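**Cuesta water district to replace pressure valves after winter leak survey**

December 2024

The Cuesta water district will replace 19 pressure-reducing valves in its upper distribution zone after a leak survey found that night pressures on several streets were well above the design limit. Work starts at the Prolholm reservoir end of the zone and moves downhill toward the rail line.

The survey covered 493 service connections. Crews logged flow between midnight and 4 a.m., when household demand is lowest and most of the water moving through a main can be put down to leakage. Readings were taken at the zone inlet and at six hydrants along the route. The district then compared the night flow with the billed consumption for the same connections.

According to the district's summary, the zone was losing more water overnight than its customers used in the same hours. Most of the loss was traced to small leaks at service taps and joints. Only two leaks were large enough to be located by listening equipment on the first pass, and both have been repaired.

"The pipe is old, but age does not explain the pattern," said Edeltraud Rothe, the district's distribution engineer. "The leaks are grouped downstream of valves that no longer hold their setting. When demand falls at night, the outlet pressure climbs and stays up until morning."

A pressure-reducing valve uses a diaphragm and a small pilot valve to keep the outlet side at a fixed pressure, whatever the inlet side is doing. Grit in the pilot line, a stiff diaphragm or a worn seat can all cause the outlet pressure to drift. The units in the upper zone were last rebuilt as a group when the Prolholm reservoir was relined, and the district has no complete maintenance record for them after that date.

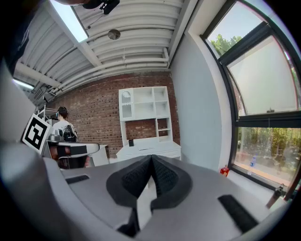 The replacement units will be supplied by Maton, which also holds the service contract for the pumping station. They have a two-point setting, with one outlet pressure for daytime and a lower one for the overnight period. The changeover is triggered by a timer in the valve chamber. The district considered a version controlled by flow, but rejected it on the ground that several chambers have no power supply and flood after heavy rain.

Each replacement requires the main to be shut down between the nearest isolation valves. The district expects most customers to be without water for one working morning. Notices will be delivered to each address before the shutdown, and a second notice will be left if the date changes. Customers on Vevamska Road, where the isolation valves are farthest apart, will be served from a temporary surface line during the work.

Discolored water is possible for a short time after supply is restored. The district advises running a cold tap, preferably an outdoor one, until the water is clear, and holding off on laundry until then. Water heaters do not need to be drained.

Fire flow was a separate point of review. Lower night pressure reduces the flow available at hydrants, and the fire department asked for test results before agreeing to the new settings. Tests at the six survey hydrants met the required flow at the reduced pressure. The hydrant at the top of Vevamska Road had the smallest margin and will be tested again after its valve is replaced.

The cost will be met from the mains renewal budget. Yvette Caron, who manages the district's capital program, said the valve work moves ahead of a pipe replacement that had been planned for the same zone.

"Putting new pipe behind a faulty valve would shorten the life of the pipe," Caron said. "We will look at the pipe again when we have a season of readings at the corrected pressure."

The pipe replacement has been deferred, with no new date set. The district will repeat the night flow survey in April, using the same hydrants and the same hours, and will publish both sets of readings. Rates are not affected.

Customers who have their own pressure regulator at the meter do not need to change its setting. Those who notice a lasting drop in pressure after the work should report it to the district office, with the address and the time of day.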